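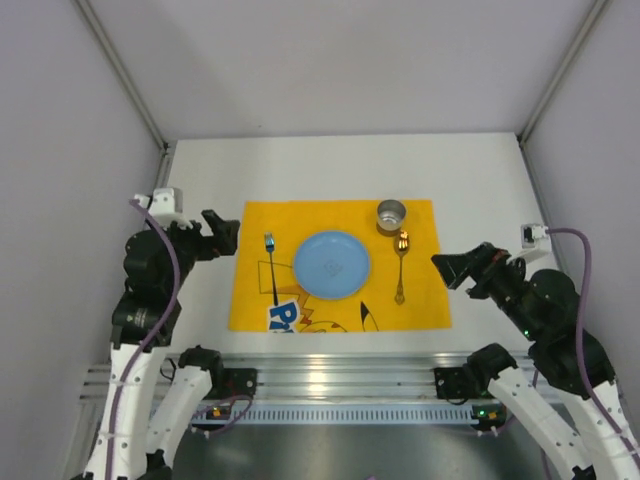 # Joubert table settings

Hi! This is the readme for my little collection of place settings, and if you've landed here from the Bustitz folder you're in the right spot. It's all about laying a table for one: a mat, a plate, something to eat with, something to drink out of. I started it because I kept arguing with myself over where the cup goes, and it grew from there.

Last updated Fri 27 December, mostly to fix my own spelling and add the bit about mismatched cutlery.

## What's in it

There are 175 settings in the main folder, one photo and one short text note for each. Another 17 live in `maybe/`, and those are ones where I couldn't decide what to call the layout. Have a dig through if you like puzzles.

Every setting has the same basic parts:

- a placemat
- a plate or bowl
- one or two pieces of cutlery
- a cup, glass or mug (optional, but I nearly always put one out)

No food. I tried a few with toast back in September and the crumbs drove me bonkers, so the plates stay empty.

## How I name things

The notes use plain words. I write "left" and "right" as you'd see them sitting down to eat, and "behind" means further away from the eater. Colours are whatever I'd say out loud in the kitchen - light blue, not "powder" or "duck egg".

The setting at the top of this page goes down like this:

```
mat: yellow-orange, cartoon print along near side
plate: light blue, round, centre of mat
left: fork, tines away from eater
right: spoon, gold colour, bowl away from eater
cup: stainless steel, small, behind spoon
layout: everyday
```

I've got a real soft spot for that one. The gold spoon has a fancy end on its handle and looks like it's come to the wrong party, sitting on a kids' mat with a Pikachu-ish cartoon and a bit of a blue and white logo (the only letters you get are "Pi"). The fork doesn't match it in the slightest! I think it's a cheerful way to have lunch.

## Layout labels

I only use four, and they're pretty loose:

- **everyday** - fork left, spoon or knife right, cup at the back on the right
- **lefty** - the same thing flipped
- **stacked** - all the cutlery on one side
- **lazy** - cutlery sitting on the plate

Everyday is the big one, with 105 of the 175. That's just how my hands do it when I'm not paying attention, so please don't take it as proof of how people set tables in general. Your nan might do it completely differently, and she's welcome to.

A fork that leans a bit still counts as everyday. So does a cup that has wandered in towards the middle, as long as it's behind the right-hand cutlery and still on the mat. If it's off the mat I add `cup_off: yes` to the note.

## Mismatched cutlery

I used to tag these as `mixed` and then gave up, as it covered nearly everything I own. Now I write the colour of each piece when I can tell and leave it at that. Handles are tricky. Shiny metal picks up whatever is near it, and a handle can look blue in the photo and be something else in the drawer. If I wasn't sure, the note has a question mark after the colour. Please leave the question marks in if you're tidying the files!

Same goes for printed mats. I only write down the letters that show, and I don't finish the word.

## Known grumbles

- The white table makes pale plates hard to pick out when there's no mat under them. Coloured mats fix that, and that's why I lean on them so much.
- Marks printed on plates are often very faint. I note them as "emblem" and don't try to say what they are.
- Cup sizes are by eye. "Small" means I'd want a refill.
- 2 of the notes in `maybe/` are blank. I'll get to them.

## Using it

Go for it, for a class or a kids' activity or your own sorting project. The Clultau worksheets (lay the table from the note, then swap with a mate and check) work nicely with the everyday ones, and the lefty set is good for a second round once everybody's feeling too confident.

If you're adding settings, copy `note_blank.txt`, fill in every line, and write `none` for anything you didn't put out. Please don't rename the old files, as the Oritz index points at them by name and I'm the one who has to mend it.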